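Chapter 6
Comparing Grippers in Simulation 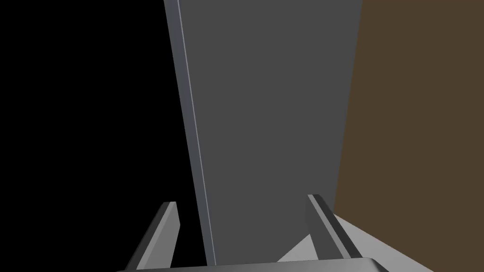
Figure 6.1 Simulated view from the gripper toward an upright panel. The fingers are open and do not touch the panel.

In the previous chapter we studied how the arm moves its wrist to a given point. We did not ask what happens at the end of the wrist. In this chapter we ask this question. We will take one arm, one controller and one object, and we will change only the gripper. The reader should keep this rule in mind through the whole chapter. If two things are changed at the same time, the results cannot be compared.

After working through this chapter you should be able to:
explain the difference between stroke, finger length and finger force
set up a fair test of two grippers on the same object
read a wrist camera view and decide if a grasp attempt should start
write a test report that another person can repeat

6.1 Why a plain object is used first

Many students want to begin with cups, tools and toys. We advise to wait with this. A flat panel such as the one in Figure 6.1 has a smooth front face and straight edges, and there is no handle which could help one gripper more than another. When a grasp fails on a panel, the list of possible causes is short. The fingers may be too near to each other, the wrist may be turned, or the approach may be too low or too high.

Notice also how steep the view is. The panel looks wider at the top than at the bottom, although in the model both ends have the same width. This is an effect of perspective, and a beginner who measures the width directly from such a view will choose a wrong opening. Section 6.4 shows how to correct for it.

6.2 The two grippers of this chapter

We compare 2 parallel grippers. The first is the Bandirel, with straight bar fingers and a short stroke. The second is the Zorora, which has a longer stroke but closes more slowly. Both models are included in the Clulville course files. The controller is called Luangrath and it is the same one that was used in the April exercises, so its settings need not be changed.

Each gripper makes 200 attempts. The starting position of the wrist is moved a little before every attempt, and the same list of positions is used for both grippers. An attempt counts as a success when the panel is held for 15 seconds without sliding. If the fingers push the panel over, the attempt is a failure, even when the panel is caught afterwards.

6.3 Before you start

Open the file for the first gripper and run 40 practice attempts. Do not include them in the results. Their purpose is to let you see the usual mistakes. Write down for each failure what you saw in the wrist view at the moment before closing: the gap on the left side, the gap on the right side, and the angle of the panel edge. A word such as "bad" or "strange" is not enough in this place.

Save the settings file together with the results. In Exercise 6.2 you will exchange both files with another student, who will try to obtain the same numbers.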